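Pradinora FAQ

I keep getting the same emails about Pradinora, so I finally sat down and wrote out my answers. It's the control and planning software I maintain for two-arm packing jobs, and the job I test it on most is putting a pair of sneakers in a shoebox. Deok-su Seol wrote most of the perception side, so if an answer sounds smart, it's probably his.

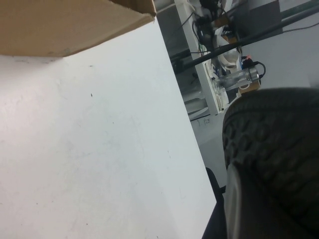
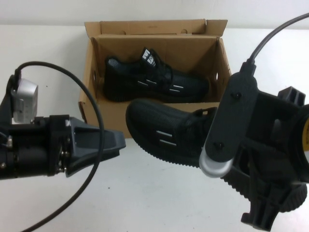
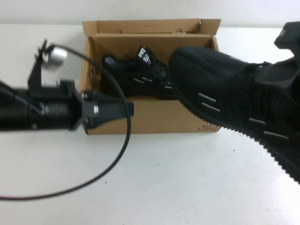
So, on to what people ask!

Why shoes? Isn't stacking blocks easier?

Much easier, and I got bored of it. A knit sneaker squashes when you grab it, the box has walls you can run into, and the second shoe has to fit in whatever space the first one left. You end up using every part of the software at once, and the bugs show up fast.

Is it one program or a bunch of them?

A bunch, sorry. There's Dadgate, which talks to the motors and the cameras and stamps everything with a time. Then there's the planner, which is Pradinora proper. And there's a viewer called Drultside that Nadhirah Teoh wrote over one very long January, and I now can't work without it. You can run Dadgate and Drultside alone if all you want is to record and play back.

Do I need the wrist cameras?

You can start with just a fixed view, and plenty of people do. I'd add the wrist ones when you can, though. A fixed camera loses the rim of the box the moment an arm goes in front of it. The wrist view has its own troubles (it tilts with the hand, and a big chunk of it is your own finger), so mask out the gripper before you feed it to anything. There's a mask tool in Drultside under Views.

How does the planner keep the arms from hitting each other?

Each arm gets a padded shape around it and the planner checks both shapes along the whole path, held shoe included. People forget the held shoe! If you only pad the hand, the toe sticks out way past it and you'll whack the box. Default padding is 14 millimeters. I've gone lower and regretted it.

What about cables?

The planner doesn't know about cables. I'd love to fix this. For now, leave enough slack for the full reach and set a limit on wrist turns in the config file.

How fast does it replan?

Every 40 milliseconds on my desktop. On a laptop it can lag, and you'll see the arm sort of hesitate. Turn off the depth cleanup step first and see if that helps.

I get error 429 from Dadgate. Is my robot broken?

Nope, your robot's fine. It means something is asking Dadgate for pictures faster than it wants to hand them out. Nine times in ten you've got 2 copies of the viewer open. Close one.

Can it learn from recordings, or is it all hand-written?

Both. The Hwang module takes recorded runs and learns the grasp, and the planner still handles the big moves. I tried learning the whole thing end to end and went back — I couldn't tell why it did what it did, and I like being able to open a log and find the dumb line.

Where do I send bug reports?

To the tracker, please, with the Dadgate log attached. Nadhirah reads them in the morning and I get to them after lunch.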